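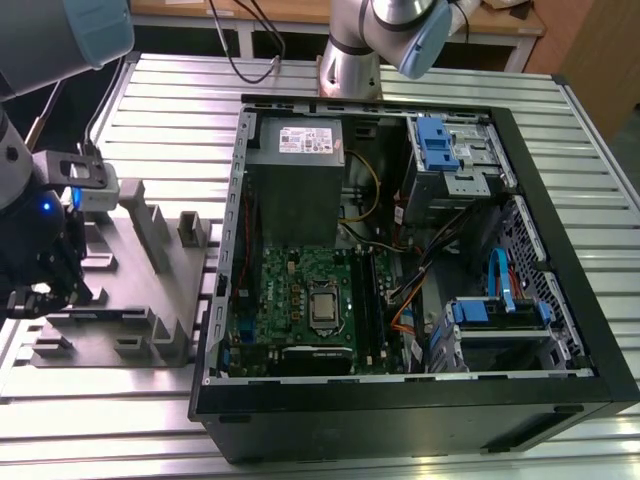
**Murdo Drummond**

### 4.2 Rückgabe sichergestellter Gegenstände

Ausgewertet wurden 593 abgeschlossene Verfahren wegen Wohnungseinbruchs und Diebstahls aus dem Gerichtsbezirk Esasow. Verfahren gegen Jugendliche blieben unberücksichtigt, ebenso solche, in denen die Akte keine Liste der entwendeten Sachen enthielt. Die Kodierung folgt dem Schema von Huanca, das für die Vorstudie in Traltero entwickelt und hier um das Merkmal „Eigentumsnachweis“ ergänzt wurde.

In 272 Verfahren wurde kein einziger Gegenstand sichergestellt. In weiteren 251 Verfahren erhielten die Geschädigten mindestens einen Teil ihres Eigentums zurück. Die übrigen Fälle betreffen Sachen, die zwar bei der Polizei lagerten, aber bis zum Abschluss des Verfahrens keinem Geschädigten zugeordnet werden konnten. Darunter finden sich vor allem Werkzeug, Fahrräder und elektronische Geräte ohne notierte Seriennummer.

Abbildung 3: Netzteil mit Typenschild und Prüfzeichen

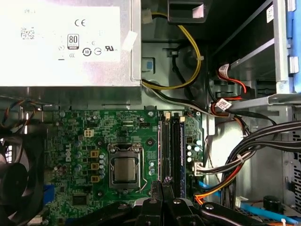 Die Zuordnung gelang deutlich häufiger, wenn bereits in der Anzeige eine Seriennummer oder ein Kaufbeleg genannt war. Bei Sachen mit einem Wert von bis zu 500 Euro fehlten solche Angaben in den meisten Akten. Mehrere Geschädigte gaben gegenüber der Polizei an, sie hätten die Unterlagen zusammen mit der Verpackung entsorgt.

Zwischen vorbestraften und nicht vorbestraften Tätern zeigte sich bei der Rückgabe kein klarer Unterschied. Auffällig ist dagegen die Dauer bis zur Festnahme: Lag sie unter einer Woche, war die Beute oft noch vorhanden. Ob der Verkauf an Zwischenhändler diesen Befund erklärt, lässt sich aus den Akten nicht ablesen, da der Verbleib der Sachen nur selten ermittelt wurde. Die Angaben der Beschuldigten hierzu wurden getrennt kodiert und werden in Abschnitt 4.3 behandelt.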